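Progress report: the Brokeck two-arm kit trial
To: Xiomara Mahmoud, Pakar small projects fund
From: Mahmoud Saber, Korletey
Sat 18 May

Hi Xiomara,

You asked for something readable this time instead of the spreadsheet, so I'm writing it the way I'd tell it to you over coffee. The spreadsheet is still coming (I know, I know) and it will have the full run log with it.

Quick reminder of what you're paying for. Pakar gave us 3,000 dollars toward a lease on the Brokeck two-arm kit, so we could find out whether a small outfit like ours could use one to put cards and other flat stock into wooden shelving. We said we'd report once halfway through and once at the end in October. We also said we'd write the whole thing up as a plain review that other small shops could read before spending their own money. Consider this the halfway one, with a good chunk of the review already in it.

Setup first, and I'll admit I was dreading it. The crates came on a truck with a driver who very much wanted to leave, and we had everything inside before I'd found my box cutter. The manual is decent. The arms bolt down the way the drawings say they do, the cables are labeled at both ends (bless whoever did that), and the software installed on our old desktop on the second try. The first try failed over a license key with a zero that I read as a letter O. That one's on me, although Brokeck could pick a clearer typeface.

What the manual skips is teaching. The kit is sold on the idea that you guide the arms through a job by hand a bunch of times and the software picks up the pattern from there. The booklet gives this a single page, and most of that page is a safety warning. We burned almost 40 practice runs just learning how to lead the arms smoothly. My early ones are embarrassing to watch! I kept jerking the gripper up at the end of each move, and of course the software learned to do that too, so for a few days we had a machine with my bad habits. We threw all of those out and started over, and I'd tell anybody else leasing the kit to plan on doing the same.

Once we got past that, things picked up. The card job is simple to describe and annoying to do. Pick up a card, turn it so the edge faces the slot, slide it in, let go. The tilt is where the trouble lives. If a card goes in dead level, it catches on the front edge of the board and bows. Come in at a slant and it rides over the edge nicely, but then you need to flatten it out partway through or it jams against the divider.

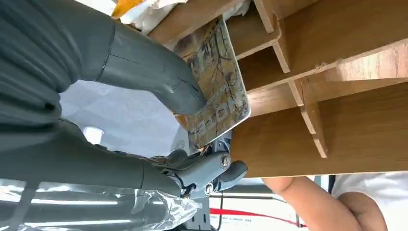
We ended up teaching the slant and the flattening as separate moves and letting the software join them up. I can't take credit for that. Somebody on the Brokeck support line suggested it after listening to me grumble for a good long while, and it made more difference than anything else we tried. Support has been the nicest surprise of the whole lease, by the way. They pick up the phone, they don't read from a script, and when they didn't know something they told me so and called back the next morning.

So, results. In our last proper test session we did 53 attempts with the glossy cards, and the arms got the large majority of them in without anyone stepping in. I'm holding off on giving you a percentage because we changed the starting position partway through, and I don't want a number floating around that mixes both setups. The log will have them split. The misses were mostly the same miss over and over: the card slips a little in the fingers as it touches the wood, goes crooked, and the arm keeps pushing like nothing happened.

That's my biggest complaint about the product so far. The gripper closes with the force you set and holds it, fine, but the kit gives you no warning when something is sliding. Brokeck sells a set of softer fingertips as an extra. They weren't in the lease and I think they ought to be, at least for anyone handling coated paper or glossy card. The standard fingers were great on blocks, boxes and a roll of tape. Glossy card is just slippery, and the metal doesn't love it.

A few smaller gripes while I'm at it. The stop button is well placed for a right-handed person and awkward for me. The software logs you out if you leave it alone during lunch and then forgets which run you were on. And the fans in the control box are loud enough that we moved it behind a filing cabinet, which helped a bit but made the power switch a pain to reach.

On the happy side, I love how easy it is to stop a run, fix the one bad move, and carry on. I'd expected to redo the whole sequence every time, and you don't have to. I also like that the two arms know where each other are. We tried to make them bump (carefully, at the slowest speed) and they just paused and waited until we moved one away.

You asked last time how it compares with the Kenanow kit, the single-arm one we borrowed over the winter. Kenanow's is cheaper to lease and quicker to get going, and if all you need is to move things from one bin to another, I'd point people there and save them the money. It couldn't do this job, though. With one arm you have to put the card down to change your hold on it, and a flat card on a flat table is a miserable thing to pick up again. Two arms get you around that, and for our kind of work that's pretty much the argument for the Brokeck.

Money. The lease is paid through the end of the trial. Freight ran over what I'd budgeted, since the quote left out the liftgate, and I covered the difference out of our own supplies line. What I'd like your okay on is buying 2 sets of the softer fingertips from what's left of the grant. It's not in the original plan, so I don't want to just go ahead. If you say yes this coming week, we can have them on before the next round of tests and the October report will have a fair before-and-after.

Coming up next: we rerun the glossy cards from one fixed starting position and leave it alone this time, then try uncoated stock, then narrower slots. I had also promised you a session with the shelving moved around between runs, to see how well the software copes when things aren't where it expects. We haven't started on that. I'd guess it will go badly at first. A nudge of the shelf was enough to throw off one of our early runs, and I want to know whether more teaching fixes it or whether that's just a limit of the kit.

One last thing, on the review. I've got a rough draft covering setup, teaching and support, and I'd be glad to have you read it before I get too attached to it. Brokeck has asked to see it as well. I told them they could check it for factual mistakes, but the opinions stay as they are, and they were fine with that.

Let me know about the fingertips, and come by any afternoon if you'd like to try leading the arms yourself. It's a lot more fun than reading about it!

Mahmoud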